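Home | Workshop | Bench Tools | Small Arms and Grippers | Storage | Contact

Filed under: Looking after the bench arm

Wrist camera and gripper care on a small bench arm

These notes cover a two-finger gripper with a small camera at the wrist, on the arm we keep at the Tillside workshop. It runs most days on light pick-and-place with soft toy blocks. The controller is a Vakow unit, but little below depends on that.

Before starting

Park the arm, switch off at the wall and wait for the fingers to relax. Leave the camera cable plugged in unless the camera itself is coming off. The connector is small and wears faster than anything else on the wrist.

1. Wipe the lens. Use a dry microfibre cloth first and a barely damp one if that leaves smears. Window cleaner takes the coating off.

2. Clean the finger faces. Soft blocks leave a film on the pads, and the grip goes before you can see it. Warm water with a drop of washing-up liquid is enough. Dry with lint-free paper and leave for 11 minutes before powering up.

3. Check both fingers against a block. Switch on, bring the gripper down over a block with rounded sides and stop short of closing. Both fingers should show in the bottom corners of the camera view, one each side. If one shows well before the other, the camera bracket has turned; slacken the two screws, square it up and look again. A second block in a different colour, set behind the first, makes a sideways lean easier to judge, as the two tops ought to meet in a level line.
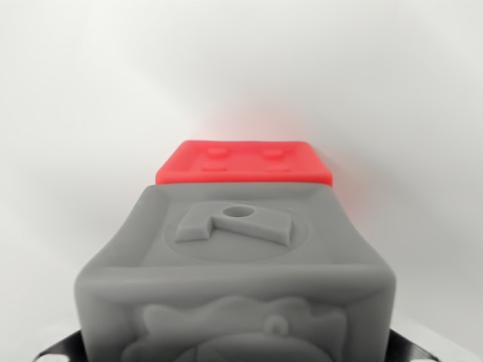

4. Set the closing force. Start at the lowest setting and go up one step at a time until the block lifts without slipping. Ours settled at 42 on the controller's scale – yours will differ. Blocks with bulging sides need less force than you would expect, and too much will roll them out of the fingers.

5. Nip up the bracket screws. Hand tight, then an eighth of a turn. They thread into plastic and will strip.

Focus and lighting

The lens on this type of camera is turned by hand and held with a dab of lacquer. Crack the lacquer with a fingernail before turning or the whole barrel comes out. Focus on something raised on top of the block, at the height where the fingers will meet it. Anything lower down, such as a figure moulded on the front, may stay soft, and that does no harm.

A plain pale background and an even light from above are best. Grey blocks are the awkward ones. With no print and no change of colour, the only thing to focus on is relief: here the angular raised shape on the top, with the small oval hole in it. Turn the lens until the edges of that shape are crisp and stop there.
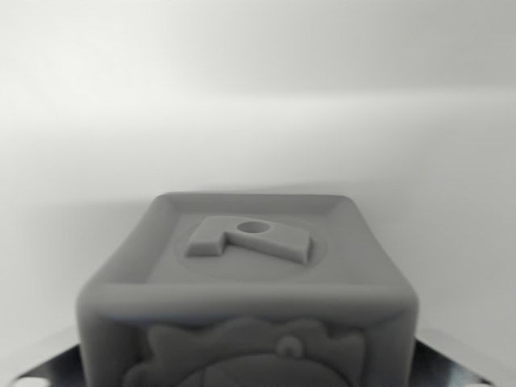

Once it is sharp, put on fresh lacquer and leave the arm alone until it has set. Clear nail varnish does the job. Then run the arm through its full reach at low speed and watch the cable at the wrist – if it pulls tight anywhere, give it more slack at the last clip.

How often

Lens and finger pads every 8 hours of running. Bracket and force whenever a block is dropped twice in a row. Ours was last refocused in December and has held since. Replacement pads came from Gallegos, part 193, sold in pairs. Change both together.

Pleltomside Workshop Notes | Contact us | Copyright Pleltomside | Back to top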